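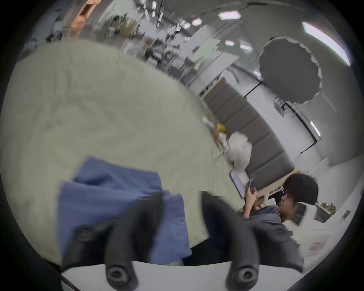 A **bed sheet** is a piece of cloth laid on a bed, either directly over the mattress or between the sleeper and the blankets. Sheets are usually sold in sets that include a bottom sheet, a top sheet and one or more pillowcases, though the makeup of a set differs from country to country. In much of Europe the top sheet has been largely replaced by the duvet cover, which is washed at the same intervals as the bottom sheet.

## Types

A **flat sheet** is a plain rectangle of cloth, hemmed on at least two sides. One hem is often wider than the other and marks the head end. A flat sheet can be used on the bottom, with its edges folded under the mattress, or on top.

A **fitted sheet** has gathered corners and is held in place with elastic. On cheaper sheets the elastic runs only across the corners; on others it goes the whole way around. The depth of the corner, called the pocket, has to suit the mattress. Mattresses have grown thicker over the decades, and older fitted sheets often won't reach under a newer one.

A **draw sheet** is a narrow sheet placed across the middle of the bed, used mainly in hospitals and home nursing. It can be changed without stripping the bed.

## Fibers

Linen was the common material for good sheets in Europe until cotton became cheap in the 19th century. The word "linens" is still used for bedding of any fiber. Linen is strong, takes up moisture well and wrinkles easily.

Cotton is now the most widely used natural fiber. Cotton and polyester blends dry faster and need little or no ironing, but tend to pill - small balls of loose fiber form where the cloth is rubbed. Other materials include silk, bamboo viscose, lyocell and brushed polyester, often sold as microfiber. Flannel sheets are made of cotton with a raised nap and are mostly sold for winter use.

## Weave and thread count

Two weaves account for most cotton sheets. Percale is a plain weave, with each crosswise thread passing over one lengthwise thread and under the next. It has a matte surface and feels crisp. Sateen lets several threads pass together on one face of the cloth, giving it a smoother feel and a slight shine. Sateen snags more easily.

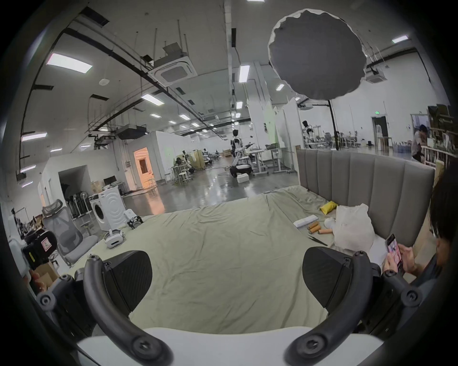 Thread count is the number of lengthwise and crosswise threads in one square inch of cloth. Some makers have counted each ply of a twisted yarn as a separate thread, which doubles or triples the figure on the package. Very high counts are therefore a poor guide to quality, and the length of the cotton fiber matters more to how long a sheet lasts.

## Care

Most cotton sheets can be washed at 40 °C, and white cotton usually at higher temperatures. Fabric softener leaves a coating that makes cotton less absorbent. Sheets dried in a tumble dryer tend to roll into a ball, with the outside drying well before the middle. Line drying avoids this, but strong sun fades dyed cloth over time.

Wear normally shows first in the area under the shoulders and hips. Flat sheets worn thin in the middle were once repaired by *sides-to-middle* mending: the sheet was cut lengthwise, the two outer edges were sewn together to form a new center, and the worn edges were hemmed. The method leaves a seam down the middle of the bed and cannot easily be used on fitted sheets.

## See also

- Duvet cover
- Mattress protector
- Pillowcase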